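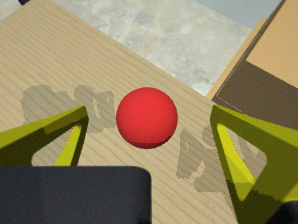 4.2 Length and content of the take-home reading logs

Families at the Torres and Druvdale schools were given a one-page reading log each week starting in November. The log asked for the title of the book, the name of the person reading, and one sentence from the child. Spelling was not corrected. Over the study period 1,731 logs came back, and 130 of these were left out of the analysis because the child's sentence was missing or could not be read.

Most sentences named a character or an event. Children in the younger group often copied a line from the book, and teachers accepted this. In the older group copying was less common, and more of the sentences gave an opinion ("I did not like the fox"). Logs filled in with a brother or sister tended to be shorter than those filled in with a parent, but they were also more likely to mention a second reading of the same book.

The return rate dropped after the first school break at Druvdale and did not recover until teachers moved the due date to the end of the week. At Torres the due date stayed the same -- so did the return rate. We did not plan for this difference, and it limits what can be said about the two schools side by side.

Figure 3. Two black robot arms over a tan tabletop, computer rendering. 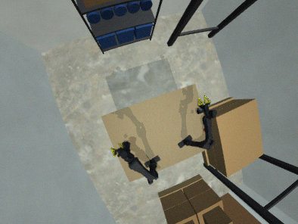
Graça Meireles told us in her interview that the sentence was the hard part for her class, and that she would have let the youngest children draw instead. Her students had almost 30 minutes of shared reading a day in school, and she felt that a second task at home was too much for a few of them. Mafalda Godinho kept the sentence but allowed a parent to write it down as the child spoke. Logs written this way were coded separately and are reported in Section 4.3.

Shares: 30 | Comments: 0

This site uses cookies. Accept | Settings

Contact the editors | © Plalier | Back to top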